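Hi, I'm Hammad Ghauri and I'm looking for two people to help me run the lunch counter at Brovia this July! It's a tiny place with 19 seats (a bit squashed on a Friday) and very loyal regulars.

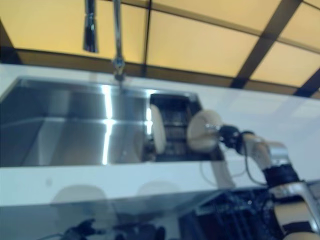 KITCHEN & CAFE JOBS

You'd be taking orders, making sandwiches and washing up, same as me. No experience needed, I'll teach you my soup. Pay is $19 an hour plus tips, and lunch is on us. Come by after 2 and ask for me, or leave a note at the Makside bakery next door.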